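Splitting the planner in two
7/11/22

I spent most of the last two weeks on the planner for our two-arm setup. Until now one planner handled both arms as a single problem with one clock. It worked for simple pick and place, but any small delay on one side stalled the other, and the logs were hard to read.

Now each arm has its own planner, and a small process called Lilero sits between them. It passes messages and holds a lock on the shared space in the middle. Joni Räsänen wrote the first version in April. I changed the lock so it times out after 200 milliseconds, and I moved the collision check out of the main loop. Halyna wants it back in, and she may be right.

I ran 30 trials on the old code and 30 on the new. The old one finished 19. I haven't gone through the new logs yet.

The lock still treats contact between an arm and an object as a yes or no. That is too coarse for a job like changing batteries, where the left gripper is touching the handheld device and the right one is just beside its lower edge, with loose cells lying on the surface close by. I'd like a third state for "near, not touching." Nahom is adding the field to the message format.
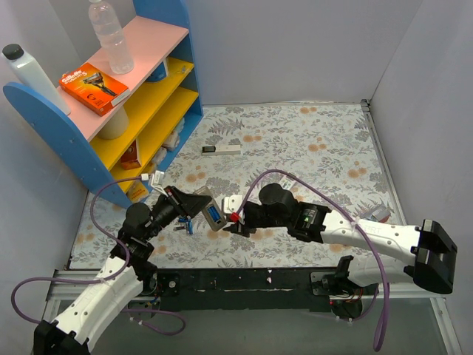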